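Teaching a Table-Clearing Task by Hand: Project Report

Course project, second-year robotics lab, final version submitted in November

1. Background

Our project looked at how well a small robot arm can learn a household job from examples given by a person. The job we chose was handling bowls and plates at a dining table. We wanted to know two things. The first was whether examples recorded with a hand-held gripper, with no robot present, are good enough to train from. The second was how those examples compare with ones recorded by driving the arm by remote control.

The work built on last year's project, which used remote control only. That group reported that recording was slow and that the person driving the arm got tired and started making jerky moves toward the end of a session. They suggested trying a hand-held tool but did not have time to do it.

2. Equipment

For the hand-held recordings we used a two-finger gripper with a camera on it. The person holds the tool, opens and closes the fingers, and does the task directly on the table. The camera video and the finger opening are saved together. The position of the tool is worked out afterward from the video.

For remote control we used the lab arm, which we call Lenda in our code and in this report. The operator moves a smaller copy of the arm and Lenda follows it. Recordings from both methods are converted to one format by a program we wrote called Kamel. Training was done with Trendura, the lab's own training scripts, which we changed only where the image size had to be set.

3. Task and setup

We split the job into two short tasks. In the first, the gripper takes a large bowl by the rim, lifts it and sets it down in a new place. In the second, a smaller bowl has to be handled where it sits on plates, without dragging the plates along.

We did the hand-held recording at a home dining table and left the household things where they were. Last year's data came from a bare lab bench, and the trained arm did badly as soon as anything else was in view. We also kept the printed tablecloth on, although one of us argued for a plain one. A pattern gives the position tracking more to work with, and plain white cloth had given us trouble in the first tests.

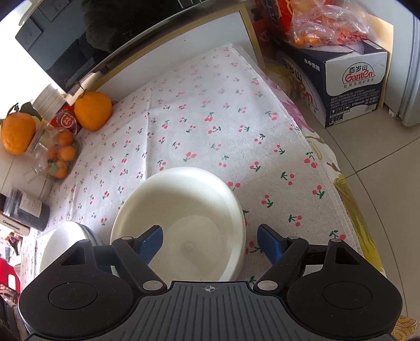

For a rim grasp, one finger has to go inside the bowl and the other outside before the fingers close. The large bowl is harder than we expected. Its wall slopes, so if the tool comes in too flat the inner finger touches the wall early and pushes the bowl away. We settled on a rule for all recordings: stop for a moment with the fingers open on both sides of the rim, then go down, then close. The stop adds time to each example, but it gives the model a clear point between approach and grasp. In examples without it, the trained arm tended to close the fingers too early.

We also learned to keep the other hand out of view. In the first batch the person sometimes steadied the bowl with the free hand, and all of those examples had to be thrown out, as Lenda has no second hand to copy it with.

4. Recording

Each person practiced until they could do the task without stopping to think about it. Practice runs were not saved. After that we recorded in short blocks and changed the position of the dishes between examples. One person held the tool and another moved the dishes and kept the log.

We recorded 53 hand-held examples and 34 by remote control. The difference is not by design. Remote control simply took longer per example, and we gave both methods the same number of lab hours. Kamel rejected 7 of the hand-held examples, mostly where the tool had been moved so fast that tracking was lost. It rejected 2 of the remote ones, both from a dropped connection.
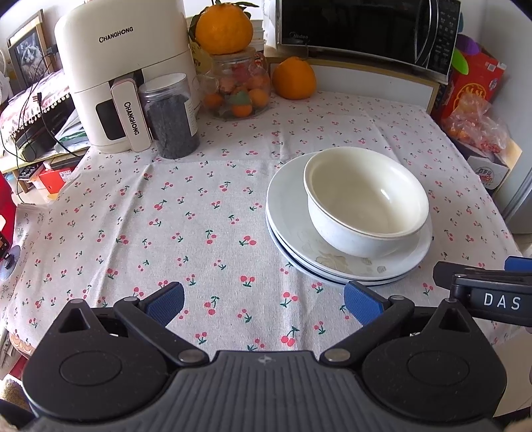

Figure 2. Setup for the second task: bowl on two stacked plates, gripper open.

The second task needed more care with height. The bowl's rim is higher when it stands on plates, and a person adjusts for this without noticing. The arm has to get it from the images. We therefore recorded the bowl at different spots on the upper plate, some toward the back and some closer to the middle. We had planned to vary the number of plates as well but ran out of time.

5. Results

Both sets of examples gave a working policy for the first task. With the hand-held data, Lenda's approach to the bowl was smoother and it reached the rim from more starting positions. With the remote data it was slower and sometimes hesitated above the bowl, much as our operators had done. The remote data was better at one thing, the final set-down. Operators had been cautious there, and the arm copied that. People holding the tool put the bowl down more quickly, and Lenda sometimes released it slightly above the surface.

On the second task neither set was good enough alone. The most common failure was a finger landing on the plate beside the bowl. Training on both sets together reduced this, though we did not run enough trials to give a rate we would trust.

6. Problems

The position tracking was our main source of lost time. It failed when the tool was turned quickly and when the camera faced very bright areas. Closing the curtains partway helped.

The log was kept on paper for the first block and one page was not numbered. We could match it to the recordings only by the time of day written next to each entry. From then on we used a shared spreadsheet.

The fingers on Lenda are slightly narrower than those on the hand-held tool. We corrected for the opening width in Kamel but not for the finger shape, and some of the missed grasps may come from that.

7. Further work

The next group should print matching fingers for Lenda before recording anything. They should also record the second task with one plate and with three, and ask people to set the bowl down slowly. Zilton, the lab's storage server, holds the raw recordings, the converted files and the log. The unnumbered page is scanned in the same folder.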